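Lurneck Fan Guide: where we are as of September

Dear Aoife,

Thank you again for being so patient with us over the summer. I know you were hoping for this report a bit sooner, and I kept putting it off until the season two pages were in decent shape, which they now are (mostly!). For anyone on your side who hasn't followed along, the grant pays for our episode guide to Lurneck, plus the character pages and the weekly recaps that go up while the show is on the air.

We now have 554 pages live, up from 167 when you first took us on, and I'm still a little amazed when I type that. Darius Lill has written most of the season two recaps himself, including that very long one on the harbor episode, where Otari finally opens the letter. It drew 2820 readers in its first night and a comment thread that I'm still working my way through. People have strong feelings about that letter. 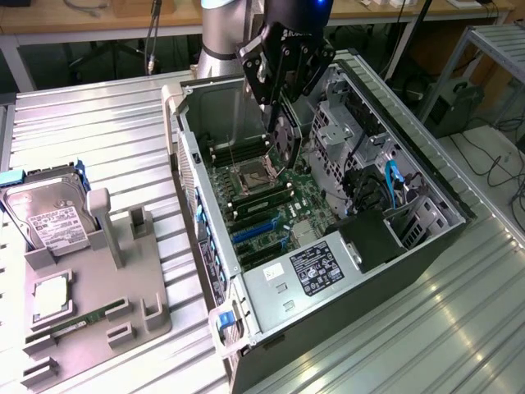
The character pages have been slower going. Mac Suibhne alone took us most of a month, partly from the flashbacks contradicting each other and partly from Darius and me disagreeing over whether the man in the lighthouse is him or his brother. We ended up giving both readings and letting the fans argue it out. The Trurkeo family tree is still a draft, and I'd like one more pass at it before you see it.

On money, we have 800 dollars left, and I'd like to put it toward captions for the recap podcast — several listeners have written to ask for them, very kindly. If you'd prefer it went to the season three pages, just say so and we'll hold off.

Next up are the finale recap and a spoiler-free page for new viewers. I'll send you both drafts when they're ready.

Warmly, and with thanks from Darius too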